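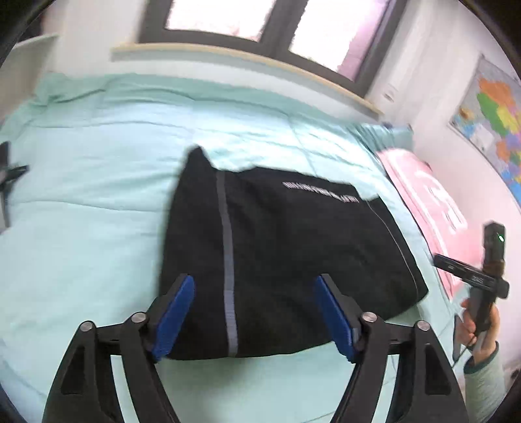

Anano Mending Room is looking for a part-time sewing and repairs helper, and we'd love it if that turned out to be you, or your sister, or the neighbor who always has a needle stuck in her sleeve. We fix everyday clothes for the people of Angate and have done so from the same brick building on the corner, put up in 1857 and drafty ever since. Most of what comes in is the stuff folks really wear: work pants, school coats, a black piece with a grey stripe down one side and small white lettering near the top, the kind of thing you'd spread out on the bed at home before deciding whether it can be saved. We nearly always think it can.

**What you'd be doing**

- Hemming, patching, replacing zippers and closing up seams
- Talking with customers at the counter and writing up their tickets (please write clearly, we beg you)
- Helping out at our Saturday mending table, where people bring their own clothes and learn to fix them

You don't need a diploma. You do need to be comfortable on a regular home sewing machine and able to sew a neat hem by hand. If you've worked with stretchy fabrics, so much the better – we get heaps of them, and last year we took in more than 1000 pieces in all. We'll happily teach you darning, which is slow and lovely work once you get the hang of it.

**Hours and such**

The job is 3 afternoons a week plus Saturday mornings, starting in March. Pay depends on experience and we'll talk about it openly when we meet. The shop is up four steps from the street, and the number 56 bus stops right across from us. There's always a pot of coffee on, and usually something sweet beside it.

**How to apply**

Send us a short letter, or just stop by the counter with something you've mended yourself. It doesn't have to be fancy! A sock is fine. We're at the corner of Stetsiuk Street, open until six, and we answer everyone who writes.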